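# How Trailers for Family Films Disclose the Plot: A Study of 50 Theatrical Trailers

Final Project Report, Introduction to Film Industries
Submitted by Hok-lam Chang
Project supervisor: Maureen Stockdale
26 November 2019

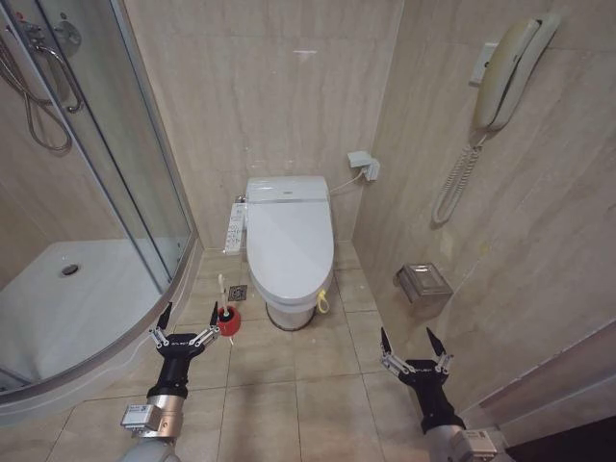
*Photo: Hok-lam Chang*

## 1. Purpose of the Project

Trailers for family films are watched by two audiences at the same time. Children respond to characters, songs, and physical comedy, while the adults who buy the tickets look for signs that the film is suitable and worth the price of admission. This project examined how much of a film's story is given away in its trailer, and whether viewers who know more of the story beforehand report a weaker interest in seeing the film.

The question was first raised in a seminar discussion in April, when several students argued that trailers for animated sequels reveal the final act more often than trailers for original films. The present report tests that claim on a limited sample and presents the results of a short viewer survey.

## 2. Background

The course readings describe the trailer as both an advertisement and a short narrative work. Most trailers in the sample follow a familiar pattern: an opening that sets out the ordinary life of the main characters, a disturbance, a series of quick comic or dramatic moments, and a closing joke placed after the title card. The closing joke is usually taken from an early part of the film.

Sequels present a particular problem for the people who edit trailers. The audience already knows the characters, so the opening can be short, and the remaining time has to be filled with new material. The project began from the expectation that this would lead to a higher level of plot disclosure.

## 3. Materials and Method

### 3.1 The sample

The sample consisted of 50 trailers for family films released in theaters. Half were for sequels and half were for films with no earlier installment. Teasers, television spots, and trailers made for home video were left out. Where a film had more than one full trailer, the last one issued before the release was used.

### 3.2 Coding of disclosure

Each trailer was divided into individual shots, giving a total of 3,449 shots for the full sample. Every shot was then matched to the finished film and assigned to the first, second, or third act. Shots that did not appear in the finished film were entered in a separate category and were not included in the comparison.

The coding was carried out in Moltix, a spreadsheet tool for tagging video that is available in the department's editing lab. The act boundaries were set before coding began and were reviewed by Ms. Stockdale. In 2 cases the boundary between the second and third acts was moved after this review, and the shots concerned were coded again.

A trailer was classified as "high disclosure" if it contained at least one shot that made the outcome of the main conflict clear to a viewer who had not seen the film. This is a matter of judgment, and the limits of the approach are discussed in Section 6.

### 3.3 The viewer survey

The survey was given online through Zetomell and received 600 complete responses. Respondents read one of two summaries of an unreleased family film written for this project under the working title *Helico*. The short summary covered the first act only. The long summary also described how the conflict is resolved – a young helicopter mechanic named Tsao finds her missing brother and brings him home in time for the town fair.

Respondents then rated their interest in seeing the film and stated whether they would be choosing it for themselves or for a child. No personal information was collected beyond age group.

## 4. Results

### 4.1 Trailers

The sequel trailers drew more of their shots from the third act than the trailers for original films did. The difference was clear in animated titles and small in live-action titles. Third-act shots in the sequels were mostly chases and musical numbers, and many of them could not be understood as third-act material without knowledge of the film.

When the stricter measure of high disclosure was applied, the difference between the two groups became much smaller. Several trailers for original films gave away the outcome in a single line of dialogue, usually a reconciliation between a parent and a child. Sequels showed more late footage but were often careful to leave out the line that explained it.

Music was an unexpected factor. Trailers that ended with a full performance by the characters tended to suggest a happy outcome even where no shot confirmed it. The coding scheme did not provide for this, and such trailers were not counted as high disclosure.

### 4.2 Survey

Respondents choosing for themselves gave lower ratings after reading the long summary. Respondents choosing for a child did the reverse. In the comment field, a number of parents wrote that they preferred to know in advance whether a story involved a death or a lasting separation. One wrote: "I want to know the brother comes back before I take a five-year-old."

A smaller group stated that the plot made no difference to them and that the decision would be made by the child on the basis of the characters alone.

## 5. Discussion

The original claim is only partly supported. Sequel trailers do use more material from late in the film, but this does not always tell the viewer how the story ends. The number of late shots and the amount of story revealed should therefore be treated as separate measures in any further work.

The survey suggests that disclosure may serve a practical purpose in marketing to parents. A trailer that shows the family together again in its last moments may disappoint an adult fan of the series and, at the same time, reassure the person buying tickets for young children. Studios that issue more than one trailer are able to address these groups separately – a practice that could be studied by comparing first and final trailers for the same film.

## 6. Limitations

All coding was done by one person, and no measure of agreement between coders can be given. The sample was limited to English-language trailers. The survey used written summaries in place of video, and a reader's response to a summary may differ from a viewer's response to a trailer with music and performance. Respondents were recruited through campus mailing lists and parent groups, so the results should not be applied to the general public.

## 7. Recommendations for Further Work

A second coder should be assigned before the sample is extended. The coding scheme should include a category for music and one for voice-over narration. It is also recommended that the *Helico* summaries be replaced with two short edited trailers, subject to the availability of the editing lab during the spring term.

## 8. Acknowledgments

The author thanks Maureen Stockdale for her supervision and for her review of the act boundaries, and the staff of the editing lab for access to equipment outside regular hours. The coding sheets and the survey questions are held by the department and may be requested through the course office.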